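Snack boxes, and whether they save anyone a penny

I keep reading that the way to stop wasting money on snacks is to put them all in one box where the whole house can see them. Rey, the blog that started me off, swears by it and claims 100 days without a trip to the corner shop. I have my doubts.

Still, I gave it a go in May. The container was a cardboard box with the flaps off, because I refuse to pay Vivstead prices for a tub. It went on the dining table, next to the rattan basket, and in went whatever was lying about the kitchen: pastries, packets, the odds and ends from the Brarkdale market. 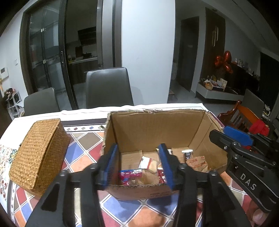
The theory says you eat the oldest things first. In our house people eat the nicest things first, and the rest sinks to the bottom — same as it did in the cupboard. After 2 weeks I was still buying biscuits.

Then there's the sorting. Rey wants sweet on one side and savoury on the other, with a weekly tidy. Ours stayed sorted until teatime.

I'll grant it one thing. With everything on the table I did stop buying doubles, which I used to do every time we went past Tundusia. Whether that's worth losing a corner of the table, I'm not convinced. The box is staying until the cardboard gives up, and then I'll probably go back to the cupboard.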